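Learning from demonstrations: how many tries do we keep, and should the messy ones go in?
Posted in: Robots and Automation > Gathering training examples
Asked by pernden_tinkerer, Fri 5 June

Hello all, and apologies in advance for the length of this. I've been a reader here for ages but have never had anything worth asking until now.

I help out with a small group in Pernden and we have been recording people doing everyday tasks with a pair of hand-held grippers, the sort with a camera on each, so that a model can learn from the footage and the movements together. We have 343 recordings so far, nearly all of them one-handed jobs (putting cups on a shelf, folding a flannel, that kind of thing), and the results from those have been rather encouraging. Now we've moved on to two-handed work, where one gripper holds or passes and the other takes over, and everything has become a good deal harder.

My trouble is this. About half the time the person fumbles a bit, lets go too early, has another go and then finishes the job perfectly well. One of our lot wants to throw all of those away and keep only the tidy ones. I'm inclined to keep them, but I couldn't give you a proper reason beyond not liking waste. We also have five different people recording, and they all hold the grippers differently – one of them twists her wrist right over before every grasp. Does that matter? Should I be making everyone do it the same way?

Any thoughts gratefully received, even if it's to say we've gone about it all wrong.

katsaros_bench
Marked as helpful by the poster

Welcome, and please don't apologise, it's a lovely question and one I went round in circles over myself when we started on the Katsaros project.

Keep the fumbles, but sort them first. I'd put them into two heaps. In the first go the recordings where something slips and the person calmly puts it right. Those are well worth having, as your model is going to slip too, and if it has only ever seen perfect runs it won't have a clue what to do next. In the second heap go the ones where the person stops to chat, puts a gripper down, or waves it about while deciding what to do. Leave those out, or trim them if the good part stands on its own. Whatever you do, don't delete anything. Label it and move it to another folder. I binned a whole afternoon's work in December and regretted it by the weekend.

On the five people, I wouldn't force them all into one style. A bit of variety is healthy. What I would do is agree the order of things for each task: which hand goes first, where the handover takes place, and where both grippers finish up. If one person passes left to right and the next does it right to left with no label to say so, the model tends to dither somewhere in the middle. Your wrist-twister is probably fine as long as her markers stay in sight of the other camera for most of the movement. Do look through a few of hers and check.

For handovers in particular, ask people to slow down as the two grippers come together, and to let both of them hold the piece for a moment before the first one opens. 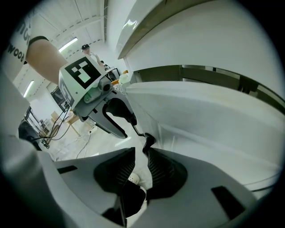

Small parts are the worst for this, and thin curved ones worst of all, so I'd start with something chunky and work down in size over several sessions. We ask each person for six practice runs before we save anything, and it has made a big difference to how settled they look by the time it counts. Oh, and write down who recorded what! You will want to know later, I promise you.

urkham_lad

just delete the bad ones, disk space costs money and life is short. worked for me

skirkport_sue

I'm mostly with the first reply, though I'd add one thing from our little workshop in Skirkport. Before you record any more, hold back a handful of recordings from each person and don't train on them at all. Then try it both ways, once with the fumbles in and once without, and see which version copes better on the ones you held back. After that, try it on the real task too, as the two don't always agree.

I can't say what the answer will be for your jobs. Ours did better with them in for sorting and worse for anything that had to be lined up neatly, and I still don't fully understand why. If you do run the comparison, please come back and tell us how you got on.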